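Clanon Tide Pool Viewer
By Surkwood

In stock. Ships from our Grirgate workshop.

A bucket with a window in it. People have been looking at the sea floor through some version of this for a very long time, and we have charged ourselves with making one that doesn't leak, fog up after lunch or give you a stiff neck. You put the wide end in the water and your face in the other end, and the glare and ripples go away. What remains is whatever lives down there, most of which would like you to leave.

The Clanon is for wading, for kneeling on rocks and for hanging over the side of a small boat. It needs no batteries and has no app. We were asked to consider an app.

What you look through

The window is clear acrylic, set back slightly from the rim so that it doesn't rest on the rocks when you put the viewer down. You will put it down on the rocks. The window comes out with 7 screws and a new one costs less than a decent sandwich, so please don't try to polish out a deep scratch with toothpaste. Margit Kozma in our repair room has seen the toothpaste results and keeps the worst of them on a shelf.

There is no magnification. Things under water already look bigger and closer than they are, a fact well known to anyone who has described a fish afterward.

What you put your face in

The top has a soft black hood shaped to fit around the eyes and the bridge of the nose. It keeps the light out and fits over most glasses. If yours are very large you may want to take them off, or at least stop laughing while you get them in. The hood pulls off for washing. Sunscreen is hard on it, so give it a wipe with mild soap at the end of the day.

Earlier versions had a hard rim. Attila Mészáros, who designed it, maintains that it was perfectly comfortable. He had a red ring around his eyes for most of March.

Handles

Two of them, one on each side, big enough for cold hands or gloves. A wrist cord is tied to the left one. Left-handed owners have written to us about this, and the cord can be moved by undoing a single knot. The viewer floats, but it floats away from you with surprising purpose, and the cord is the difference between a nice afternoon and a swim.

Specifications

Height: 19 inches
Handles: 2
Body: molded plastic, matte black inside, yellow outside
Window: clear acrylic, replaceable
Hood: soft silicone, removable
Cord: braided nylon with adjustable loop
Working depth: up to the handles
Warranty: 7 years on the body and seal; scratches are your own business

On the yellow

We get letters. Some customers feel that a bright yellow object may alarm the wildlife. In our experience the wildlife is alarmed by the large animal standing over it, and the color of its bucket comes well down the list. Yellow is easy to find when you have left it on a rock and the tide has ideas. We did make a short run in a tasteful gray-green. Customers lost them at a remarkable rate, and we would like those people to know that we think of them.

How to use it well

Go out on a falling tide and check the tide table before you leave the car. Stand so your shadow falls behind you. Lower the viewer at a slight angle so that air doesn't collect under the window, then bring it upright and wait. The waiting is the part people skip. For the first minute a pool looks like gravel and weed. Then a bit of the gravel walks off, a shrimp you had been staring straight through moves one leg, and the small brown lump turns out to be a fish with an opinion of you.

Keep the bottom edge clear of anemones and don't use it to push things aside. If you turn over a stone, turn it back the way it was, gently, with the residents still under it. Leave the hermit crabs their shells, including the really nice one.

Look up now and then. The viewer is very good at making a person forget about waves.

Keep it out of surf, and never leave it lying window-up in full sun.

What owners have told us

"I bought it for my kids and have since had to buy the kids their own." - Lensa Ambaye

"Saw a nudibranch. Shouted. Got a mouthful of rubber hood. Would recommend." - Bianka Vass

"Works as described. My husband says I look like I'm being sick into a bucket. He is correct, but I have seen an octopus and he has not." - Orsolya Szűcs

We have sold 3,000 of these, and the most common complaint is that one is not enough for two people standing in the same pool. We would be foolish to argue.

Extras

The Szabó carry bag is a mesh sack with a shoulder strap and a drain hole, although being mesh it is mostly drain hole. It holds the viewer, a towel and one wet shoe. The spare window kit comes with seal, screws and the correct screwdriver, so that you can stop using the butter knife.

Care and storage

Rinse it in fresh water after every trip, paying attention to the seam where the window meets the body. Sand likes it there. Let it dry standing on its hood end with the cord loose, and store it somewhere out of the sun. A little salt haze on the acrylic comes off with warm water and a soft cloth. Paper towels will scratch it, and so will the sleeve of your jacket, whatever it has told you.

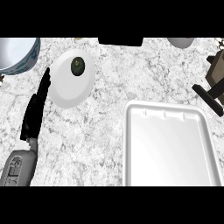
Once it's dry, press around the seal with your thumb. If you feel a gap anywhere, send the viewer back to Grirgate and Margit will put in a new seal, free for as long as the warranty runs. Please take the crab out first.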